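Blessing of the medals in June – who may bring their own?

bkinyua
Hello everyone. I am writing from Welton, where we prepare the blessing of medals in the parish hall. Last year 200 people came and it was already tight. Now Father Okeo proposes to bless everything in one ceremony, also the medals which people bring from home. My question: does your parish allow this, or only the medals which the parish has ordered?

Subira Koech
We allow both. People put theirs on the side table before the Mass and collect them after. Please give each person an envelope with the name on it. Without this you will have a long Sunday.

wultar_bells
I don't agree with both. When we opened it to everybody, one man came with 110 medals and sold them the next week at the market as "blessed in our church". It was very unpleasant.

bkinyua
Thank you, I did not think of the selling. Our order is 300 pieces, small ones of St. Christopher, from the workshop of Mr. Iyengar. He asks for payment in advance, and I find this normal for such a quantity. We will lay them out the evening before, because the choir needs the hall from 9 in the morning.

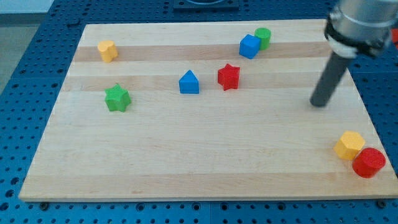 What I still don't know is if the priest must sprinkle each row, or if one prayer over all of them is enough. My mother is sure that the water must touch every medal. Father Okeo only smiles when I ask him.

Subira Koech
One prayer is enough. In my old parish they blessed 1,416 rosaries together for a jubilee, still in the boxes, and I never heard a complaint.

wultar_bells
In the boxes with the lids closed? I would not be happy with this. At least open them – people want to see that it was done with care.

Subira Koech
The lids were open, I should have written that. About the man with the market: you can set a limit of five for each family.

bkinyua
Five is a good number, I will propose it. And I will open the boxes, also for my mother.

wultar_bells
Ask Iyengar if the rings are already closed. Ours were not, and we sat with pliers until midnight.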